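Pekell began in a spare bedroom, with Solange Xavier folding other people's laundry on top of her own bed and wondering whether anyone would ever pay her to teach them how. They did, as it happens, and a good many of them have become friends. We are a small school of home care, and we teach the everyday work of a bedroom and a linen closet: making a bed, folding clothes so that they stay folded, storing blankets for the summer, and getting a room back into a state where a tired person is glad to walk into it.

Solange still teaches the first class of every course. Wulan Jugah joined her after years of hotel work (she can make up a double bed while telling you a very long story, and the corners will still be square), and Heloísa Mendonça looks after the clothing side, from T-shirts and baby things to the heavy sweaters that never seem to fit in any drawer. Kátia Barbosa answers the phone and the mail, and if you have ever written to us at midnight about a fitted sheet, it was Kátia who wrote back.

Our groups are kept to 10 people, so that everyone gets a turn at the bed and plenty of time to get it wrong. We don't use classroom tables. Most of our students fold at home on the bed, standing up, with whatever light the room has, and we think it is kinder to learn it that way from the start. We take a break in August and begin again once the children are back in school. 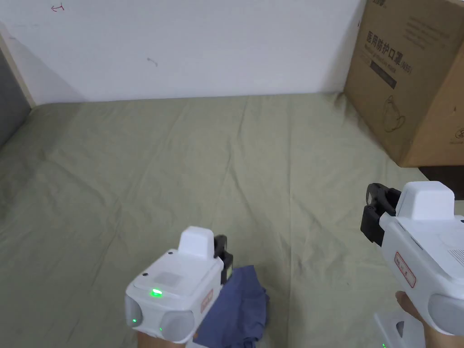
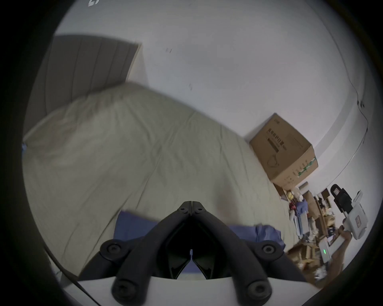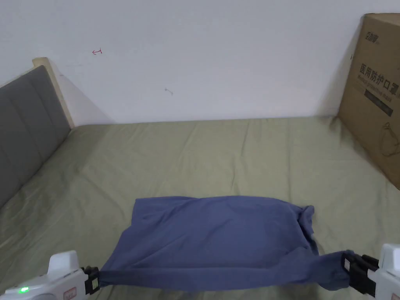 Folding well starts with the surface under your hands, and Heloísa likes to spend a good part of the first morning on this before anyone has folded a single thing. A sheet pulled reasonably smooth is enough – ours has its soft wrinkles like everybody else's. Then comes the cloth itself. With the blue piece stretched out sideways over the bed, the upper edge comes out nearly straight while the ends are still twisted, and those ends are where she would have you go next, easing them open before you make the first fold. It takes patience, and we have plenty of that to share.

If you would like to join a group, or ask whether one of us could come and help at your own house, please write or call. Kátia will be happy to talk it over with you for as long as you need.

Contact us | © 2024 Pekell | Back to top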